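Astard opens its doors, and its bin, to the public

Saturday visitors invited to bring the one household object they think a robot can't pick up

Astard, the robot picking company, will hold its first public open day this December at its workshop on the Indodska trading estate. Doors open at 10am. Entry is free, parking is limited, and the tea is made by people.

The company has spent six years teaching robot arms to take things out of bins and put them somewhere else. Staff accept that this is difficult to make sound exciting at weddings. They would like the public to come and see it anyway, if only so that their families have something to refer to.

The centrepiece of the day is a live demonstration on the workshop's main picking cell, running every half hour until 3.30pm. In each session the arm is presented with a jumble of household items it hasn't been set up for and is left to work out what it is looking at, where to take hold and how hard to squeeze. Sessions last 20 minutes. Visitors who expect the speed of a car factory are advised to adjust their hopes on the way in from the car park.

"People have seen films," said Orsolya Csizmadia, who runs the picking team at Astard. "They arrive expecting something that will either serve them a drink or take over the country. Then they watch it think about a sock for nine seconds. I have seen grown adults lean forward and whisper encouragement. By the end they are usually cross with the sock."

Software for the cell, known as Morari, was written in-house and is named after a café that used to stand opposite the workshop and did a very good soup. It chooses a grip for each object from what the cameras report, tries it, and keeps a record of how things went. The record is long. Astard has catalogued 263 types of object so far, and each has its own page, its own score and, in several cases, its own nickname, not all of which will be read out on the day.

The open day has been arranged with Jakab, a mail-order firm dealing in kitchen goods, garden tools and stationery, which has been supplying Astard with returned stock. Jakab receives returns in mixed boxes and at present sorts them by hand. The two companies are looking at whether a robot could take over the first stage, in which everything is tipped out and somebody sighs.

A month of trials earlier this year covered 4000 picks. The team has chosen to display the full results on the workshop wall, including the drops, with the worst week given a border. Csizmadia said it had seemed only fair, given that visitors would be standing near enough to see for themselves.

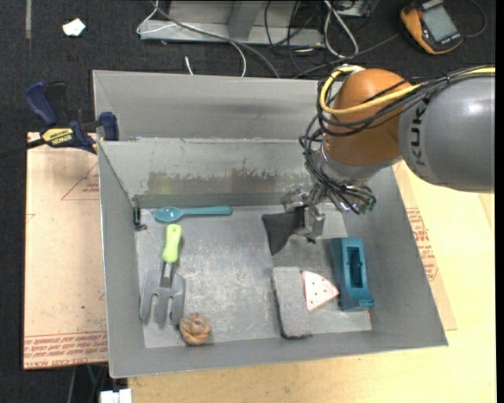
Picking from a mixed bin is hard mainly through bad company. An object that behaves perfectly well by itself becomes a nuisance when it is lying against something else, or hugging a wall the fingers can't get behind. Cloth is a trial of its own, as it has no fixed shape and no interest in acquiring one. The KUKA arm in the Astard cell has a piece of dark, fabric-like material in its gripper, with a garden fork, a teal spoon and a tape dispenser still on the floor of the bin below. The fork offers a handle at one end and three broad tines at the other, and Morari is expected to have an opinion about which is better. The spoon, lying almost parallel to the back wall, is the sort of thing a toddler would have up in a second, a comparison the team has asked visitors not to make out loud.

Between demonstrations, visitors can try the job themselves. A second bin will be set up with a pair of long-handled metal tongs and an oven glove, and anyone over the age of eight may attempt to clear it in three minutes. The office record is held by the accounts department, to the lasting annoyance of the engineers.

Members of the public are also invited to bring one object from home for the Stump the Arm session at 2pm. Items should be clean, unbreakable, smaller than a loaf of bread and weigh no more than 1000 grams. Liquids, blades, live animals and anything of sentimental value should stay at home. The owner of the object judged most awkward will receive a Jakab gift voucher and a certificate signed by the picking team.

"We did a practice round with the neighbours," Csizmadia said. "One brought a string bag of marbles. We have since asked him to come as a spectator."

The cell is guarded, and visitors will watch from behind a screen. Small children must be accompanied and may find the stop button very tempting, which is why it has been moved. The workshop is step-free throughout, and ear defenders are available, though the loudest noise on most days is the kettle.

Places at the demonstrations are given out at the door, first come, first served. School and college groups of more than 12 should contact Astard beforehand. Press are welcome from 9am, when the arm will be warming up and staff can be interviewed before they have anything to explain.

Ends

Notes to editors

Astard develops picking software and robot cells for warehouses and returns centres.

Jakab sells household, garden and office goods by mail order.

Interviews with Orsolya Csizmadia can be arranged through the Astard press desk. Filming of the cell is permitted from behind the screen.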